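April, continued. Glue line trials, second batch

Picked up the second drum of hide glue from Altska this morning. Granules are a shade darker than the last lot and slower to take up water. Gave them the whole night before heating, and even so there were a few hard bits at the bottom of the pot. Strained through the old cotton bag.

Stock is the same ash from the Núñez yard, planed the afternoon before and kept under a sheet. Made 8 lap joints with fresh glue and left 5 more for the pot that had already been reheated twice. Clamps snug, no more than that — the last set was starved and I don't want to repeat it.

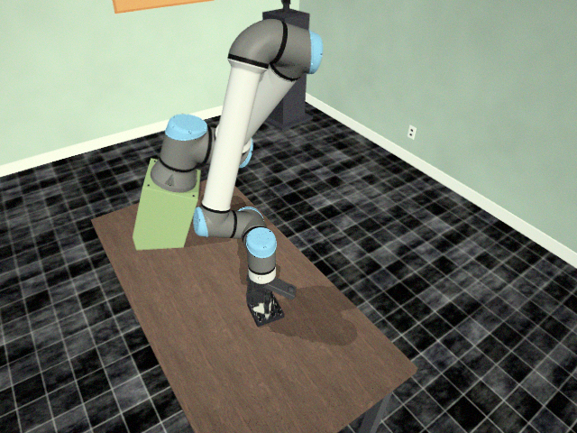
Fresh glue joints all tore in the wood when we pulled them. The reheated ones were mixed. Two let go clean along the line at up to 600 pounds, with a shiny skin on both faces. My guess is the glue had gelled before the clamps went on. The shop was cold at 7 and I was slow.

To do: warm the parts first, on the Ganari heat mat if it's free. Pot lid stays on between joints. Ask Dreletel whether they still sell the finer grind, and at what price by the sack.

Sanding belts are down to the last one in 120. Someone please write it on the order sheet.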